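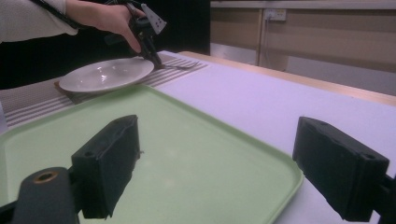 The pale green tray, striped placemat and white plate at one of the practice places.

Lasside Centre opens table-laying and clearing sessions

29 January 2018

The Lasside Centre has opened a new series of practical sessions on laying and clearing a table, to run until the end of February. The sessions form part of the Torkano programme of everyday household skills and are open to all adults living in the district.

Each place is set out in a simple manner, with a tray, a placemat and a plate. The centre has chosen plain tableware on purpose. Staff responsible for the programme report that earlier courses made use of full dinner services, and that those attending spent much of their time on the order of the cutlery and very little on moving items safely between the table and the tray.

A session lasts 50 minutes and is limited to three people at each table. The first part covers the position of the mat and plate. The second part deals with the smaller pieces, including wooden items such as chopsticks and stirring sticks, which are light and roll easily when put down on a ridged surface. The remaining time is given over to clearing, with the plate lifted first and the tray carried level to the side counter.

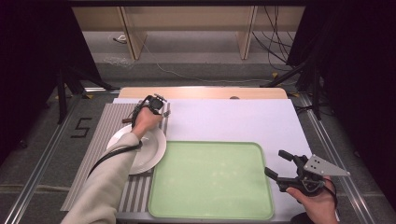 Work under way over the striped mat, with the plate and tray side by side on the white board.

The sessions are held in the ground floor room, which was refitted last year. White boards have been placed over the table tops to protect the wood and to give each person a clear area in which to work. Placemats, trays and plates are supplied by the centre and should be left on the table at the end of the session. The cost of the tableware was met by a grant from the Bhutto Fund, which also supports the centre's lunch club.

A total of 222 people took part in the household skills programme in its previous year. The centre has set aside 100 further places for the present series - half of these are reserved for residents who have not attended before. Should the reserved places not be taken up by the middle of February, they will be offered to those on the waiting list.

There is no charge for attendance. Places may be booked at the reception desk or through the Provix booking page, where the times of the morning and afternoon sessions are listed. Those who require a lower table, or a seat close to the door, are asked to state this when booking so that the room can be arranged beforehand.

A printed sheet showing the suggested layout of the tray and mat will be handed out at each session. Copies in large print are held at reception.

The centre has also confirmed that its sessions on folding and storing table linen will continue as usual in the upstairs room. Bookings for those sessions are handled separately, and existing bookings are not affected.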